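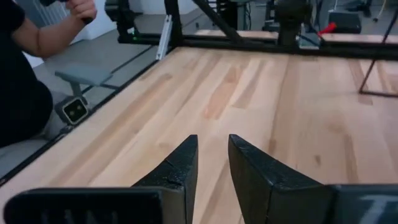 实木拼板的桌面到底要多久上一次油?

看你怎么用。我家这种每天吃饭加写东西的,头一年三个月一次,后面半年一次就够。手摸上去发涩、发干了就该上,不用死盯日历。

先把结论扔前面,因为上次那篇写搬家的下面好几个人问,我一个一个回实在回不过来。今天趁娃睡午觉赶紧写,想到哪写到哪,错别字见谅。

先说买。当时看了两家,Bremano和Komley。Bremano那张样子好看,边上倒了圆角,一问1,464,不含运费。Komley的800,包送到楼下,不包上楼。犹豫了一个礼拜吧,最后买了Komley。省下来的664本来说好拿去换椅子,结果椅子到现在也没换,钱去哪了不知道。

木头拼板这东西,颜色不会一样的。一条深一条浅,有节疤,很正常。我妈第一次来看到就说你这个被人骗了呀,拼起来的碎木头。解释了半天。她现在还是这么觉得。算了。

不过拼板有拼板的好处,一整块大板容易翘,拼的稳定一点。也便宜。缺点是胶缝怕泡水,水杯底下一圈水放一晚上,第二天摸那条缝就会有点鼓。能下去,但反复几次就下不去了。所以杯垫还是要用的,说了一百遍家里也没人用。

上油。重点来了。

第一次上油我就搞砸了。看网上说厚涂,倒了一大摊上去,用刷子刷匀,想着让它慢慢吸。吸不进去的。放了一晚上,黏的,纸贴上去撕不下来,整张桌子像粘蝇板。后来用240目砂纸一点一点蹭掉,蹭了两个晚上,满屋子灰,鼻子里都是。

后来是Wakana Aoki教我的。她以前住我楼上,自己修家具,中文说得比我溜。她看了一眼就说油太多了,擦掉,擦到你觉得白干了为止。原话。她自己用的是Kubo的硬蜡油,分了我小半罐,我用完就一直买这个。不是广告啊,没人给我钱。一罐不便宜,但是我家桌子一次用不了多少,能撑很久。

现在我的做法,写一下:

头天晚上把桌子擦干净,拧得很干的布,擦完晾着。千万别湿着上油,会发白。

第二天先用320目顺着木纹轻轻过一遍。顺着!横着磨会有划痕,上了油以后特别明显,别问我怎么知道。磨完用吸尘器吸,再用干布擦一遍。

油倒一点点在布上,不要倒桌上。一块一块抹,抹开,薄到你怀疑有没有抹。等十五分钟,换一块干净的棉布,用力擦。擦到布上基本不带油。

晾一晚上,窗户开条缝。第二天看,如果还有发干的地方再来一遍,没有就算了。三天内别放热的东西。一个星期内别用湿抹布。

擦过油的布一定一定要注意,不要团成一团扔垃圾桶,会自己发热,真的会着火的。我是泡水里然后摊开晾在阳台水泥地上,干透了再扔。这条最重要,其他的忘了没关系。

再说几个被问得多的。

烫印怎么办。白的那种圈,一般是水汽,等几天有时候自己就退了。不退的话用熨斗低温隔一块干棉布,熨几秒拿开看看,再熨几秒。我弄过一次,淡了很多,没有全没。黑的印子就别指望这招了,那个多半是铁的东西碰水留下的,得磨。我有一个铁锅的黑印在靠墙那头,懒得弄,放了个果盘盖着。

划痕。浅的不用管,下次上油就看不太出来了。深的局部磨一下再补油,但是补过的地方颜色会浅一阵子,过一两个月才跟旁边差不多。强迫症就整张一起磨吧。

能不能用橄榄油。不要。会哈喇。有人说她家用了没事,可能她家冷吧,我不知道,反正我前一张小砧板就是这么臭掉的,洗也洗不掉那股味,最后扔了。核桃油可以,但是家里有坚果过敏的就别了。

要不要直接刷清漆一劳永逸。也行,看个人。漆面耐脏耐水,擦起来省事。就是坏了不好补,要补就是整面重来。油的麻烦在勤快,好处是哪坏补哪。我选油主要是喜欢摸上去那个手感,哑光的,不反光,晚上开灯写东西不晃眼睛。

冬天开暖气的注意一下,桌子会缩。去年开暖气没两个礼拜,靠窗那头裂了一条细缝,指甲能卡进去。吓死了,以为要退货,结果开春潮了自己又合上了。桌腿和桌面连接的螺丝孔要是长圆孔的那种才好,给木头留点活动的地方。买的时候翻过来看一眼,销售一般不会跟你讲这个。我那天在店里趴地上看,店员以为我掉东西了。

湿度我没专门控制,就是放了盆水在暖气旁边,有没有用不好说。

还有桌布。我试过铺透明软玻璃那种,铺了两个月掀起来,底下一块一块的颜色不一样,盖住的地方浅,没盖的地方被太阳晒黄了。而且底下闷着有味道。后来就不铺了。要是实在怕脏,就在吃饭的位置放餐垫,吃完收掉。

娃的水彩笔,写着可水洗的,在油过的木头上也不一定洗得掉。红色最难弄。我用一点点牙膏加布蹭,能蹭掉大半,剩下的就当花纹了。马克笔别想了。

买罐头油的时候看一下生产日期,开过的罐子密封不好会结一层皮,结皮了就把皮挑掉,下面的还能用,要是整罐都稠了就别省了。我现在都是分装到小玻璃瓶里,装满,少留空气。

差点忘了,有人问Bremano那张到底值不值。朋友后来买了,赶上十月打折,979拿下的,我去她家摸过,做工是细一点,边缘舒服。要是我当时碰到这个价可能也买了。不过用起来嘛,吃饭就是吃饭,没什么差别,她家也一样要上油。

下次想写椅子,如果我真的换了的话。砂纸目数那个有人想看详细的吗,留言说一声,我手里从120到600都有,可以拍个对比。

娃醒了,先这样,评论晚上回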